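Kofferpost, 2019-03-29

Umsteigen mit Handgepäck, Teil zwei: der Flughafen Kustport

Ihr Lieben, nach der letzten Ausgabe kamen so viele Mails zum Thema Umsteigezeiten, dass ich gleich noch mal nachlege. Ich bin nämlich gerade aus Kustport zurück, und dort ist seit dem Umbau im Dezember so ziemlich alles anders, als ich es in Erinnerung hatte. Die Sicherheitskontrolle liegt jetzt im Obergeschoss, der Bus nach Domitz fährt auf der Rückseite ab, und den alten Durchgang zwischen den beiden Hallen gibt es nicht mehr. Wer wie ich auf Autopilot nach rechts abbiegt, steht vor einer Bauwand. Mit Rollkoffer und Kaffee in der Hand. Sehr würdevoll!

Der neue Weg geht so: nach der Ankunft die Treppe hoch (der Aufzug ist links daneben, man läuft leicht dran vorbei), dann über die Galerie und am anderen Ende wieder runter. Auf dem Schild am Ausgang stehen 600 Meter bis zu den hinteren Gates. Das klingt harmlos, zieht sich aber, wenn man ein müdes Kind dabei hat oder eine Tasche, deren Riemen schon auf dem Hinflug halb abgerissen ist.

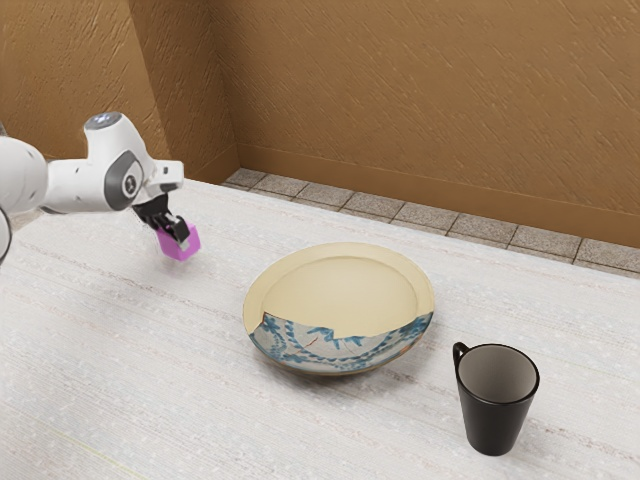

Mein Anschluss ging nach 87 Minuten, und ich dachte, da sitze ich gemütlich rum und schreibe schon mal den halben Newsletter vor. Von wegen. Allein an der Passkontrolle war nur ein Schalter besetzt, und die Schlange ging bis zurück auf die Galerie. Vor mir stand eine Schulklasse, hinter mir ein Herr mit Cellokasten, der alle paar Schritte um Entschuldigung bat. Am Gate bin ich angekommen, als die letzten Reihen schon aufgerufen waren. Geklappt hat es, aber schön war das nicht.

Shamim Khokhar, mit der ich diese Strecke früher oft geflogen bin, nimmt inzwischen grundsätzlich die spätere Verbindung und isst dazwischen in Ruhe zu Mittag. Ich habe sie dafür immer ein bisschen belächelt. Tue ich nicht mehr. Das Lokal Cordier oben auf der Galerie hat übrigens überlebt, samt Linsensuppe und den wackligen Hockern — nur die Steckdosen sind weg, also ladet euer Telefon vorher auf.
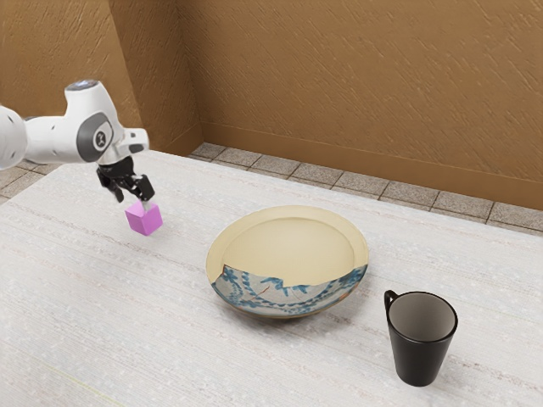
Muss ich mein Gepäck in Kustport abholen und neu aufgeben?
Das hängt von der Buchung ab: Bei einem durchgehenden Ticket wird der Koffer weitergeleitet, bei zwei getrennt gebuchten Flügen müsst ihr ihn am Band holen und in der Abflughalle wieder abgeben. Fragt beim ersten Einchecken nach und schaut auf den Gepäckabschnitt, welches Ziel draufsteht.

Gerade bei getrennten Buchungen würde ich die Zeit wirklich großzügig planen. Verpasst ihr den zweiten Flug, weil der erste zu spät war, steht ihr nämlich meistens allein da und kauft neu. Eine Leserin schrieb mir, dass sie so eine ganze Nacht in der Halle verbracht hat, auf drei Sitzen mit Armlehnen dazwischen. Autsch.

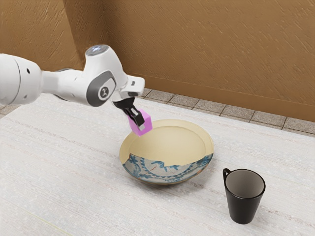 Noch ein Wort zum Parken, danach hatten gleich mehrere gefragt. Der große Platz an der Zufahrt hat laut Tafel 3.000 Stellplätze, und trotzdem bin ich zweimal im Kreis gefahren (es war Ferienbeginn, selber schuld). Hinten bei der Apotheke Mediseo war dann plötzlich reihenweise frei. Von dort ist es zum Bus nach Domitz sogar kürzer als vom Haupteingang. Macht ein Foto von der Reihennummer, bevor ihr losgeht — ich habe nach der Rückkehr im Nieselregen auf meinen Autoschlüssel gedrückt und gehofft, dass irgendwo etwas blinkt.

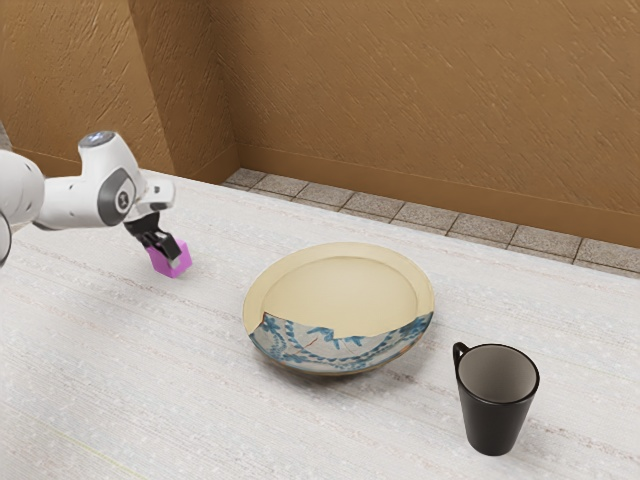 Weißer Roboterarm mit pinkem Würfel über einer hellen Tischplatte

In der nächsten Ausgabe geht es um Nachtzüge und um die Frage, ob sich das Abteil für zwei lohnt. Wenn ihr dazu Erfahrungen habt, gute oder schaurige, antwortet einfach auf diese Mail. Und falls jemand weiß, wo man in Domitz nach acht Uhr abends noch etwas Warmes zu essen bekommt: bitte dringend melden, ich muss bald wieder hin!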